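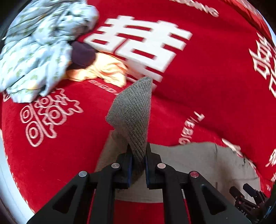
Grey rib, held up over the red blanket.

August, notebook 7, morning

OK, picking up from where I left off with the knit shrinkage business. I finally have enough washed samples to say something, and Annatjie has been asking (nicely, but more than once) whether we can give Visser a number for the rib cloth before they cut the cuffs. Short version: not yet, but we're close, and I think I know what went wrong with the first batch.

So. The first batch was 2x2 rib in the Primden yarn, cut into squares straight off the roll. I marked each one with the laundry pen, washed, dried flat, measured. Widths were all over the place. Two squares from the same yard, side by side on the roll, came out so different that I measured them again after lunch to be sure I hadn't swapped the tape ends. I hadn't. I wrote "yarn?" in the margin and blamed the yarn for a whole week, which I now feel a bit bad about because the yarn is fine!

The trouble is the roll. Rib stretches sideways if you so much as look at it, and the outer turns had been wound a lot tighter than the inner ones. I was cutting fabric that was still pulled out, drawing neat marks on it, and then being amazed when it pulled itself back in. Half of what I'd been calling shrinkage was the cloth relaxing. Annatjie's words when I told her: "Did you let it lie down first?" No, Annatjie. I did not let it lie down first.

New routine, started this batch:

- unroll onto the long table, no pulling, fold loosely
- leave it overnight (I've been going from 4 pm to 9 am)
- cut, then leave the squares another hour before marking
- mark with thread, the pen bleeds in the hot wash
- measure across three places and take the middle one

The thread marks are a pain to sew in but so much easier to read afterward. I use the orange polyester and a single knot, tails cut long. Do NOT use the cotton thread from the top drawer, it shrinks too and puckers the corner. Ask me how I know (page 12, the ugly one).

Relaxed squares are behaving much better. The widths now sit close together within a wash, and the lengths were never really the problem. There's still some skew, the ribs lean over after the second wash and don't quite come back. I pinned a few on the gridded board and it's always the same direction, so I'm guessing spin in the yarn and not the way I hang them. I hung one set upside down to check and they leaned the same way as the rest.

Spin speed does matter though. I ran one load at 800 and one at 1,000, same water, same soap, and the faster one came out with harder creases and took ages to smooth out on the board. Didn't measure any narrower once flat, as far as I can tell. I'd like to repeat it before I tell anyone, the second load had a couple of Uvora towels in with it that weren't meant to be there (mine, sorry) and they may have thrown things around.

Machine counter reads 2,322 as of this morning. Writing it down so we know when the descale is due, the last entry in the maintenance book is in pencil and I can't make out the third digit.

Soap: down to the last box of the plain powder. Please don't swap in the liquid stuff halfway through a batch. I'd rather wait for the order from Brilholm, even if it means we lose a few days.

About the cuffs – Visser want one allowance for the whole garment, and I don't think that's a good idea for rib. The body fabric and the cuff fabric are just not doing the same thing in the wash. I'd give them two numbers and let their pattern cutter complain. Annatjie thinks they'll average them whatever we say. She's probably right, but it should be in the report anyway.

Still to do:

- third and fourth wash on the relaxed squares
- repeat the spin test without towels
- tumble dry set, low heat only
- find out if Primden will tell us the twist direction (emailed, no answer)
- steam one of the leaning squares and see if the ribs straighten up, then wash it again

Board is in use until tomorrow, pins are in the blue tin. If you need the long table, the folded rib at the window end is resting, so please work around it and don't stack anything on top.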